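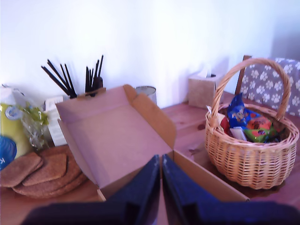

Contents Previous Next Glossary Instructor Notes

Chapter 6
Buying a Gripper Kit: The Dando Packing Set

Start with the job. Then the kit. Most students do it the other way round, they open the catalog, fall for a finger design, and go looking for something to pick up with it. By week three they have a very nice gripper and no idea what it's for.

The job in this chapter is packing groceries. A basket of mixed items, an open cardboard box, a table. Move goods from the one to the other. Dull work, and a good test, because groceries come in every shape that a two-finger gripper dislikes. Foil bags. Cartons. Tins. Thin plastic that folds away when you touch it.

The kit is the Dando Packing Set, sold by Carbone out of Novbridge. Arm, two-finger gripper, spare finger pads, mounting plate, cables, and a license for the motion software. List price at the time of writing was $727 for the gripper portion alone, arm priced separately. Schools get a discount but you have to ask for it. We asked. It took two emails.

What you should be able to do by the end of the chapter:

Read a gripper spec sheet and say which lines matter for your job.
Set up a fair trial using your own goods, in your own container.
Write a one-page review that a purchasing office can act on.
Spot the parts of a demo that were arranged to go well.

Words to know before going on: stroke, payload, compliance, approach angle, cycle time. All in the glossary. Compliance especially, it does not mean what it means in a law office.

6.1 The trial

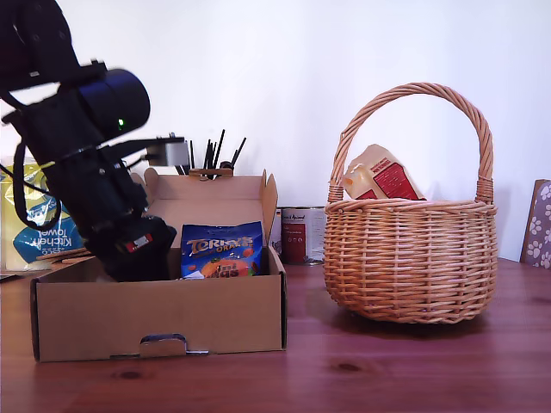
Novbridge, Mon 20 February

Trial notes by Noemi Fabbri, lightly edited. She had the kit on loan from Carbone and wrote these up the same evening, so they are rough. Left that way on purpose.

Setup: arm coming in over the box from above, gripper down inside. Box lid up at the back. This matters more than I expected. The lid is a wall. Any approach from behind has to clear it, so plan your path before you tape anything down. Side flap is a smaller wall, and worse, since it moves.

Goods: a bag of Terry's Chocolate Orange segments, a tin, a carton, snack bags, various. Nothing chosen for the robot. Ettore Parisi did the shopping and was told only to keep it under the budget.

The blue Terry's bag is the one to learn on. Soft bag, lumpy contents. Grip high and you get a pinch of packaging, the weight swings underneath. Grip low and you have the contents, but now the fingers need room on both sides going into the box, and the box wall is right there. Pick one and write down which. Changing your mind halfway ruins the numbers.

Cable: runs in a loop down the side of the arm. Check the loop at full reach before you start, not after. The manual puts this on page 40, which is far too late for something you need on the first morning.

Indicator light: green, on the joint housing. The manual lists the colors in a table at the back. Print that page out and stick it near the bench.

Carton: tall, and it leans in the basket. The gripper wants it upright. I would like a tilt setting in the software, there is one, but it took me a while to find it under Tool and not under Motion where anyone would look.

We ran 92 picks over the day. Log sheet is in the appendix, with my handwriting, sorry. Read the failed rows first. Write down the item, the grip height and what was touching it. A column that only says "fail" is no use to anyone next week.

End of notes.

6.2 What the spec sheet leaves out 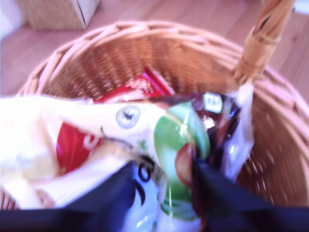 Reading time: 4 min

Baskets. No spec sheet we have seen says a word about baskets. Payload, stroke, repeatability, all measured on a clean block on a clean plate. Now put the goods in a round wicker basket with a high handle, and put the basket down on the floor. Different job.

Three things to look at, then.

Handle. It arches over the goods and rules out part of the space the arm wants. You can turn the basket so the handle lies along the approach. Carbone's guide says to do so. Fine in a lab. But if your real baskets arrive any way round, then the trial has to have them any way round too.

Overlap. Items in a heap lie on each other. A glossy bag across the top of another glossy package gives the gripper two layers to close on, and it has no opinion about which one you meant. Kazimiera Cieślak, who teaches the lab section at Dendonach, makes her groups run every trial twice, once with goods laid side by side and once tipped in as a heap. The gap between the two results tells you more than either result does.

Finger width. The Dando fingers are broad. Broad is good for a bag and bad for a corner. Next to the basket wall there may be no room to open at all. Measure your stroke against the space beside the item and not against the item. Students skip this evry year.

Now the sales side. A vendor demo is almost never dishonest, but it is rehearsed. Ask to swap in one item from your own bag. Ask to move the box a hand's width. Watch whether the person reaches for the robot or for a laptop, and how long they stay on the laptop. Put that in the review.

Support is part of the product as well. Sveva Santoro called the Carbone help line with a pad question and was on hold 20 minutes, then got a clear answer from somebody who knew the kit. Both facts go in.

Before you read 6.3

Pick a container you use at home. Fill it as you normally would. Write down, for each item, where you would put two fingers and what is in the way. Keep the sheet, you will need it for the costing exercise, and again in Chapter 8 where Ottavio Mancuso's warehouse case comes back to the same question with bigger boxes and a lot less time.

Contact the editors | Copyright and permissions | Back to top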